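The app that wants me to feel bad about my washing-up

Warnham has been told it uses too much water. We were told by leaflet, then by a second leaflet correcting the first, and now by Condero, an app that talks to the new meters and sends a message to your phone when it thinks you have been careless. Mine tends to arrive at teatime. It has a small blue drop on it with a worried face.
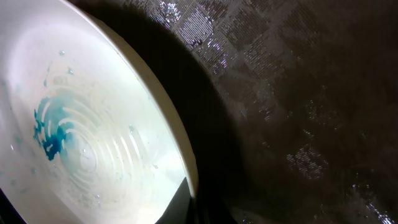
By Hester Garrow

I should say that I'm not against saving water. I grew up in a house where the bath was shared and the last one in got it grey. I turn the tap off when I brush my teeth and I've had a butt under the downpipe for years. What I doubt is the idea that a worried blue drop will do much for the rivers, and I doubt even more the people who keep telling us it already has.

The claim, printed on the leaflet in large type, is that households on the app "could save up to 56 litres a day". Look at that sentence for a minute. "Could" is doing a lot, and "up to" is doing the rest. A household that saves nothing at all is covered by it. So is one that went on holiday. I asked for the average and was sent a link to the leaflet.

There was a trial, to be fair, in Cedenville, with 2,000 homes. I read the summary because the full report isn't on the website. The homes had all signed up of their own accord, so they were homes with somebody in them who already cared about water. They used less while the trial was running. Whether they went on using less afterwards the summary doesn't say, and it was a wet summer, so hosepipes stayed in sheds all over the county whether anyone had an app or not. I wouldn't buy a second-hand car on that evidence.

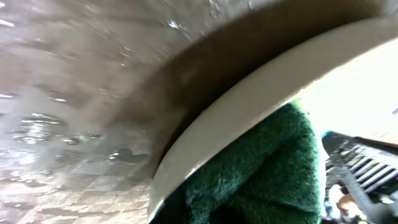
Grey inside, paler at the rim.

Then there's the advice itself. Fill a bowl, says Condero, and don't wash under a running tap. Fine. My grandmother could have told it that. But the next message says a full dishwasher beats a bowl, and the one after says not to rinse plates before loading, and if you follow the small print you find that all of this depends on the age of the machine, the size of the bowl and how many times you change the water. Mine gets changed twice after a roast. I have no idea whether that makes me a good person, and the app doesn't know either, as it can't tell a roasting tin from a toilet flush. It sees water going through a pipe and guesses.

What bothers me most is where the looking is pointed. The meter looks at me. It doesn't look at the main under the road by the church, which ran down the gutter for most of May while people rang a number and were thanked for their patience.

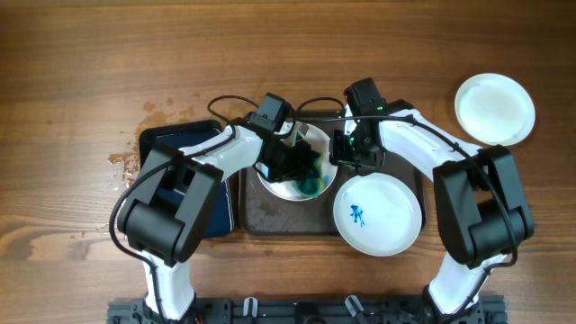

Leaks are the dull part of all this, and I suspect that's why they get a paragraph on the last page. A mended pipe has no face on it and can't be put on a phone. My own daily use can, and I have stared at it more than I'd like to admit, hoping to learn something. It looks rather like the long grain running across that brown wooden tabletop, line after line going the same way, and I could get as much guidance from the one as from the other. I flush, I cook, I wash, I go to bed. Once there was a jump, and I spent an evening going from tap to tap before I remembered I'd filled the paddling pool.

I'm told the sign-up figure has now passed 3,000, and that this shows the public is behind it. Perhaps. Signing up also got you a voucher for the garden centre. I'd like to know how many people have the messages switched on, which seems the more useful number and is the one I can't find anywhere.
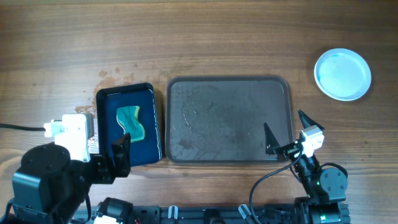

A reader wrote to me after I grumbled about this in an earlier piece, to say that I was missing the point: her meter had shown water running all night, the cistern upstairs had been leaking without a sound, and she'd never have found it otherwise. I believe her, and I take it seriously. Finding a hidden leak is a proper use for a meter. It needs a warning when the flow doesn't stop, sent once, in plain words. It doesn't need a league table of streets, or a badge for short showers, and it certainly doesn't need to be held up as the reason the river is or isn't full.

She also asked whether I'd rather know nothing. No, I'd rather know more. I'd like the amount lost from the mains put on the same screen as the amount used in my kitchen, in the same litres, updated every day and with the same worried face beside it. I have asked for this twice. The second reply thanked me for my interest and suggested I try a shorter shower.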